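Bench notes, Linditz canal model – Tuesday, 7:40 am

Back at the seepage loss numbers and I'm in a better mood than last week! The pond test on the Burkness lateral finally ran its full 168 hours without the staff gauge slipping (new bracket, two bolts, should have done that in the first place). I took the evaporation pan readings off the top and what's left looks like real seepage.

The stretch we dammed is 860 feet long, all earthen, and the worst of it seems to be the bend below the Flurnar turnout, where the bank is sandy. I want to dig a couple of shallow holes there and see how fast they fill before I say that any louder.

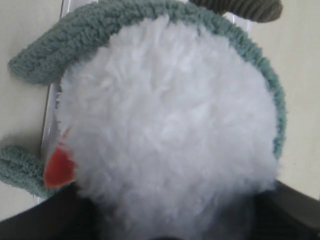 Does the pan need a correction before we subtract it from the pond drop? It does, because a small metal pan warms up faster than a canal and loses more water, so I'm using 0.7 until somebody hands me something better.

On the flow side, the flume at the head of the lateral still reads high in the mornings. I cleaned the weeds out of the stilling well and that helped a bit, but the float still sticks on the way down. Swapping in the spare tonight. If that doesn't fix it I'll suspect the flume floor has settled and bring the level out – I dread that, it's a whole afternoon in waders.

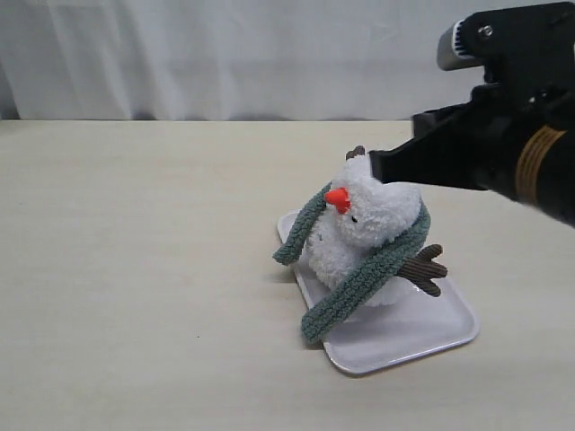

Snowman on the white tray, gripper against the top of its head.

Min (the little scheduling script) now takes the seepage loss as an input instead of my old flat guess. I ran it on the farms below Burkness, 2,000 acres in all, and the last turnout on the line gets shorted every time two big orders overlap. Staggering the gate openings by 30 minutes smooths it out nicely on paper. Gates in the field are stiffer than gates on paper, so we'll see.

To do:
Spare float in, compare with the old one overnight
Test holes at the Flurnar bend
Rerun Min with the pan factor at 0.75 and see how much moves
Order more liner clay, the bucket by the sink is down to crumbs
Copy the gauge readings out of my field book, the ink is already running on two pages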